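Skellura Notes

Budgeting for a second pair of hands

Jun 27, 2024

I have been putting off this post for weeks, mostly because it meant sitting down with my own receipts, and I am much happier sitting down with a cup of tea. But the new budget year starts for me in October and the spreadsheet won't fill itself in, so here we go, and you get to come along for the ride.

The question is a simple one. Do I spend what's left of this year's money on more hand-held grippers, or do I save it up for an arm? I have gone back and forth on this more times than I'd like to admit (usually late at night, with a quote from Sorberg open in one tab and a quote from Mindonetti in the other, and neither one listing the same things in the same order).

What settled it for me was watching the snack packing. Candy bags sound easy until you try to hold one with two fingers. They're slippery, they're lumpy, and they shine right where you'd like to see what you're doing.

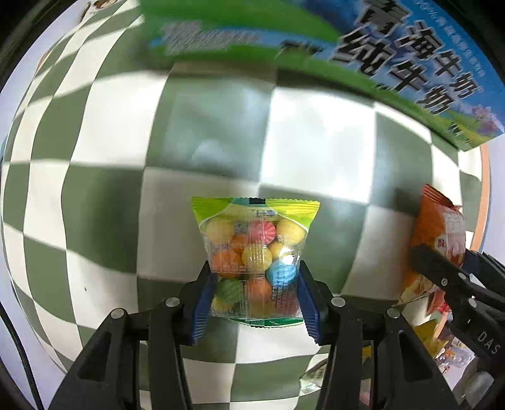
Candy in one gripper, an orange snack bag in the other.

So let me talk about finger pads for a minute, because they were the line I forgot completely in my first draft. I had the grippers down, and I had the cables down, and I even had a nice little row for storage. Pads? Not a word. They are the part that touches everything, and I want spares in the drawer before I need them. I've put down 10 sets for the coming year. Maybe that's too many, but I'd much rather have a drawer full of pads than a quiet afternoon waiting for the mail!

The other row I had left out was the plain old stuff to pick up. Snacks, boxes, a blanket to spread underneath. It feels silly to write "candy" in an equipment budget, but groceries are a real cost, and they have a way of sneaking onto the household card if you don't give them a home of their own. My total for props came to $591 once I'd been through the whole pile of receipts, and I'm giving it its own heading from now on. Future me can send a thank-you note.

As for the arm, I did ask Hafstein for a price, and they were very kind and very patient with my questions. It's a lovely machine. It also wants a sturdy table, a clear corner and a good deal more floor than I have to offer, and by the time I'd added those to the quote I was looking at a different number altogether. The grippers will work on top of a bed with a box in the middle of the blanket, and for this year that suits me just fine. 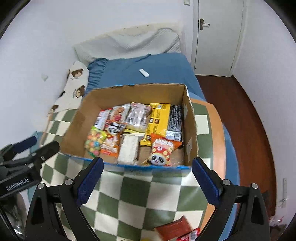

What I'm ordering

Two more grippers, the 10 sets of pads, and a proper case to carry it all in. I'm leaving the arm on the list with a question mark beside it, and I'll ask Hafstein for a fresh quote in October. If you've bought one for a small room, do leave me a comment and tell me what you put it on - I'm still going back and forth about the table.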